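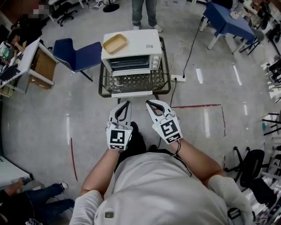 From: Hemi Kereama
To: floor-list
Subject: Re: [floor-list] recording work, what are we agreeing to

Replying to all, sorry, long one, typing between sets so excuse the spelling. Lachlan's message is underneath in bits, I've cut the parts about parking.

Lachlan Ormsby wrote:
> Hi all. For those at the Fuentealba site who've been doing this a
> while: we've been told at Iser that the recording work starts here in May.
> Six from packing to be moved over "on rotation". We make and plate the
> same meals you do so I assume it's the same deal with Arkberg. All I've
> had is a one page sheet from Cikine HQ, which says operators will
> "demonstrate everyday handling tasks with hand-held devices" and that
> "no roles are affected at this stage".

"At this stage" was on our sheet too. Same sheet, I'd bet. Ask for the longer one, there is a longer one, Murray Merrick in the office has it and it has a table in it of which tasks go first.

> 1. What do you actually do all day?

Pick up two grippers, one in each hand. Stand at a station. Do the task the way you'd do it with your hands, only with the jaws. Put it back how it was. Do it again. That's the day.

On the oven station you've got a little white toaster oven on a wire cart and a tray. Door open, tray in, door shut, knob, door open, tray out, tray back on top. Sounds like nothing. First morning you will not be able to turn the knob. The jaws are padded on the inside and they grip alright but there's no feel, so you squeeze too hard or you slide off. Rangi Ruawai was crying laughing at me. By the second week it's fine, by the third you forget and try to scratch your ear with it.

Table work is the blue cloth table. Things get laid out, you move them, sort them, hand them from left to right. Easier on the arms, harder on the back, you lean. Try and swap between the two. We had to ask for that, it wasn't offered.

Each go gets saved as one recording. You want the square markers on the grippers facing where they're supposed to face, if you turn your wrists in too far the recording gets thrown out and you find out the next day. The target for our site is 2,000 good ones for the oven tasks before they move on to the next thing. Good ones. Binned ones don't count towards it, and I'd want you to get that in writing, more on that below.

> 2. Is it harder than the line? I've got two people with wrists.

Different. The line is fast and small, this is slow and held out in front of you. It's the holding out. Shoulders and forearms first, then the thumb side. My worst day was 177 recordings and I couldn't do the lid on a jar that night. After that Paora Tapsell took it up with Murray and we got it down to 100 a day per person, then you go to something else, resetting, checking, whatever. That's not a target, it's a ceiling. Watch out that it doesn't get read as a target at your end. It did here for a bit.

People with wrists: I'd say don't volunteer them for the grippers. Ask for them on the checking. You sit at a desk with a screen and mark recordings keep or bin. Nicer job if I'm honest, and the one that teaches you the most about what they want. But they'll try to give it to whoever's "good with computers" and you should push back on that, it takes a morning to learn. Aroha from nights (don't know if she's on here) had never touched the system and she's the quickest on it now.

> 3. Is the room ok? Ours is going to be the old store.

The room's fine. Brick wall at the back, air con up high, big window at the far end, pedestal fan by the white shelves. Office chairs and desks down one side. Warmer than the packing hall, quieter, you can talk to each other. That part I do like, on the line I could work next to someone a whole shift and not hear a word they said.

Things to sort before you start, from stuff we've had to go back and fix or are still asking about:

- Power. The strip for the oven station sits on the floor by the cart, with a lead running off towards the blue table. You're looking at your jaws and not at your feet. Ask for the leads to be taped down or brought in from above. We're still asking.
- Tape on the floor. Red lines. Get it agreed who's allowed to walk over them while someone is doing a set. People cut through with boxes and the go is wasted and somehow it's the operator's go that's wasted.
- Cables on the grippers. They catch on things. Tell someone every time, dont just unhook it and carry on, otherwise there's no record of it.
- Shoes. Wear the ones you'd wear to stand in all day, you will be on hard floor.
- Sleeves. Long or short, whatever you like, but if they're loose they get into the jaws.
- Water, not on the blue table.

> 4. Do we get filmed?

Yes. There are cameras on the grippers and there can be one higher up looking down at you too. They tell you it's the hands they want and I believe them, mostly, but the gripper cameras see wherever the gripper's pointing, which is the whole room half the time. Whoever's at the desks, whoever's stood at the shelves on a break. So it's not only the six on rotation who need to be asked, it's anyone who comes through the door.

What we got: faces blurred before anything leaves the building. Nothing from the recordings to be used for timekeeping or discipline. Sign up at the door that says recording is on. What we didn't get: a date when the raw stuff is deleted. Murray says it's with Arkberg. It has been with Arkberg a good while.

I'd get it agreed BEFORE you start. Much harder after, you've nothing to hold back.

Also jewellery, hair, tattoos etc. A blurred face doesn't make you a stranger to people who work with you. If you've got someone who has a reason not to be found, they should be able to say no to the rotation without having to explain why, and not lose the hours. Paora has wording for that. Ask him, not me, I'll get it wrong.
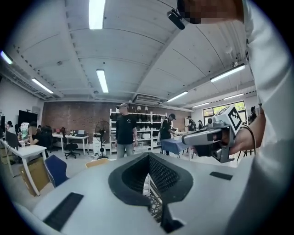 PAY AND GRADES (Lachlan's no. 5)

> 5. What are you getting for it? They've told us "no change".

They told us no change as well. Then Rangi pointed out that training is a graded duty under our agreement. If you show a new starter how to do the trays you get the training rate for those hours. So what is it when you show a machine? There was a lot of humming. We now get the training rate for time with grippers in hand, and ordinary rate for resets and checking. I think the checking ought to be the higher one too and I'm not letting it go.

Bits that matter:

- Rate is by the hour, never by the recording. They floated per recording. Don't. You get people rushing with sore arms, and then the binned ones come out of your pocket when half the time it was a marker or a cable or somebody walking past.
- Setting up counts as gripper time. Ours took two goes to get that in.
- If you're moved off the line your shift allowance comes with you. Two of ours lost theirs for the first month and it was paid back, but only after Paora sat down with their payslips.

WHAT HAPPENS TO THE JOBS (his no. 6)

> 6. And the obvious one. Are we teaching the thing that replaces us?

I don't know. I'm not going to tell you no.

What I can say is what has happened at our place so far. There's one Arkberg arm in the plating area doing tray to oven, oven to rack. It's slower than any of us. It stops when the tray's skewed and someone has to go and straighten it. That someone was meant to be "the nearest operator" which meant whoever was nearest had two jobs. Now it's a named person each shift. Nobody's been let go. But two people left of their own accord and those posts haven't been advertised, and when I asked I was told they are "under review". Draw your own conclusions. I've drawn mine.

And it changes the work that's left. The easy bits go first. Tray in tray out was the bit of the shift where your head had a rest, you could chat, you could do it with a bad knee. Older ones used to get put there. Now they're on the sealing machine with the rest of us, which is louder and faster. That isn't in the table Murray has. I'd like it to be, a column for who was doing it and where they go. Please ask for the same at Iser, if both sites ask for the same column it's harder to wave off.

Odd thing is I don't mind the recording work itself. I've got better at explaining what I do than I was in years of doing it. When you're on checking and you see someone else shut an oven door with their knuckle side while the other hand is already going for the tray, you see there's a skill in it. Cikine never put that on a job description till they wanted to copy it!! Might be worth saying to them when grades come up again.

WHAT I'D LIKE FROM PEOPLE

Lachlan, send me your sheet, even if it's the same as ours. Photos of the old store as well, once the stations go in.

Anyone on here who's done a stint on the grippers, write down what hurts and which station you were on. One line is plenty. Send to Paora so it's all in one place, he's putting it to Murray with the next lot.

Anyone who got the "under review" answer in writing, keep it, forward it.

And can someone bring the long extension lead back, it was under the desk with the cardboard boxes and now it's not. It's mine from home.

Got to go, next set.

Hemi
Fuentealba, days

> Thanks in advance, no rush, but we've got the meeting with them at
> half two so before then if you can.
> Lachlan

PS just seen the half two. Print the filming bit and the pay bit and take those in, leave the rest for anohter time.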